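Workshop notebook, Kirach foundry shed
September 2024

Third go at the patina on Rutkowska's small torso, the one catalogued as no. 136. The gallery text calls it "a body remembered as stone." It is a hollow bronze with a bad seam down the left flank, and whoever wrote that has not had to hold it.

Ferric first, two passes, torch kept moving. Color came up a decent fox brown on the shoulders and went muddy in the small of the back, same as last time. I blamed the metal in March. I am less sure now. The muddy patch follows the old weld line for a hand's width and then wanders off it, so the filler rod can't be the whole story. Maybe wax left from the last restoration. Maybe my brush.

Recipe as used: 11 grams ferric nitrate to the half liter, distilled water. The Kandanley handbook says 29 grams and promises "a warm, living surface." I tried their number on an offcut and got rust-colored chalk that wiped off on my thumb. I'd like to know if they ever tested it on anything bigger than a medal.

Went over the artist's own notes again for a hint of what she wanted. There is one line on surface in the whole folder, and it says "darker." Darker than what? The plaster is white. The only color photo of the first cast is so faded that everything in it is orange, including the wall.
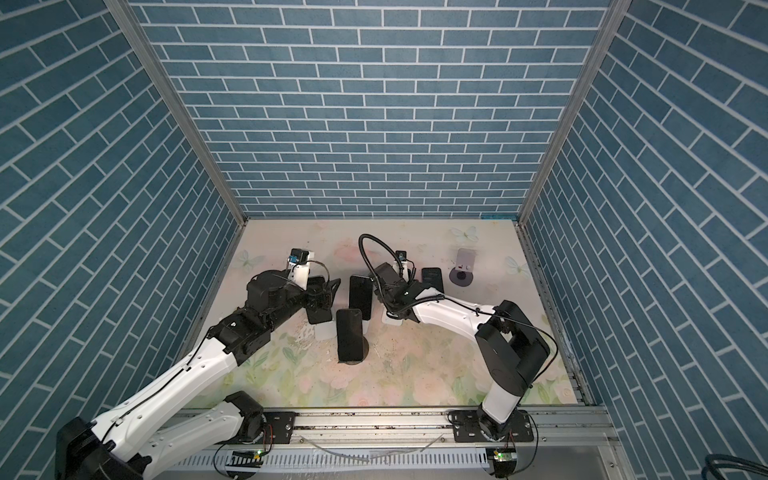
Melaniia Romaniuk thinks I am reading it wrong: the word goes with the drawing on the back of the same sheet, where the hollow under the ribs is shaded in hard pencil, and it is about depth in the form and has nothing to do with chemicals. She would leave the brown alone, wax it and send it back.

Could be. I checked the sheet and the drawing is there, but so is a shopping list, and I don't see that one belongs to the word more than the other. Also the hollow in the bronze is shallower than in the plaster. If she wanted depth, someone at the foundry filed it away, and a dark patina in there would be faking what the casting lost. I don't love that. Ezekiel Ambrose says everyone does it. I know everyone does it.

Compared with Porker, same artist, same year on paper, cast no. 1009. That one is supposed to be untouched. It has a green in the ears that I would bet money came out of a bottle — too even, and it stops dead at the edge. So "untouched" goes in the same drawer as "living surface." 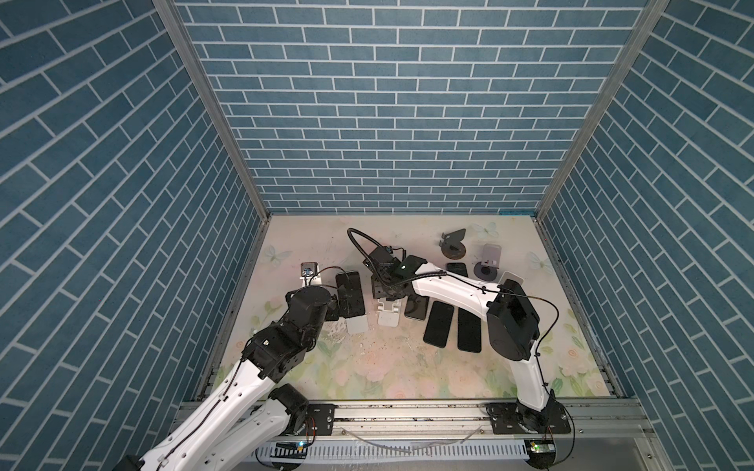 Plan, such as it is. Strip only the back, with walnut shell at low pressure, and leave the shoulders. Solvent wipe before that and keep the swab, to settle the wax question. If the swab comes up yellow I was wrong about the brush and I'll say so here.

Then one thin pass of ferric, cooler than I like. No liver of sulfur. Ezekiel wants liver of sulfur. He also wanted it on the door handles.

Still don't have an answer on the seam. Chasing it would make the piece neater and I doubt it was ever neat. The plaster has a ridge in the same place, lower, with what could be a tool mark or a crack somebody filled. Ask the gallery for a raking light shot of the plaster before touching it.

Out of fine bristle brushes. The last batch sheds.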